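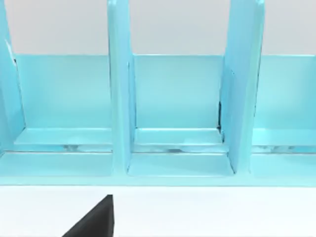 Why the slot task kept failing in the sim

28/12/2025

I've spent most of the break on the rack environment, so these are notes while it's fresh. The task is simple to write down: put a thin item upright in one of the compartments of a desk organizer. Our policy could do it in training and then fell apart whenever we moved the rack.

Garnet Li suspected the wrist view. Up close the whole rack is one pale turquoise, the dividers look much alike, and the wall behind is plain grey. With the compartments empty there isn't much to tell the policy which one it's lined up with. I thought the problem was in the controller and lost most of October to that.

We ran two changes, separately and then together. The first varied the colour and lighting of the rack every episode. The second gave the policy a short history of wrist frames, seven of them, in place of the single latest one.

Colour variation on its own did very little. The history helped a lot. With a single frame, the policy would often drift one compartment over during the approach and carry on as if nothing had happened. With seven frames it mostly kept its place, even with the rack turned 12 degrees. Both changes together were no better than history alone, within the noise we get between seeds.

Two problems are left. The policy still clips the front rail when it comes in low, and training is slower because the Relon loader re-reads every frame in the window. Roxana Ñahui has a caching fix for the loader that I haven't merged yet.

Next is the same test on the real arm, starting with the centre compartment. I'll post the seeds and configs once I've cleaned up the folder names.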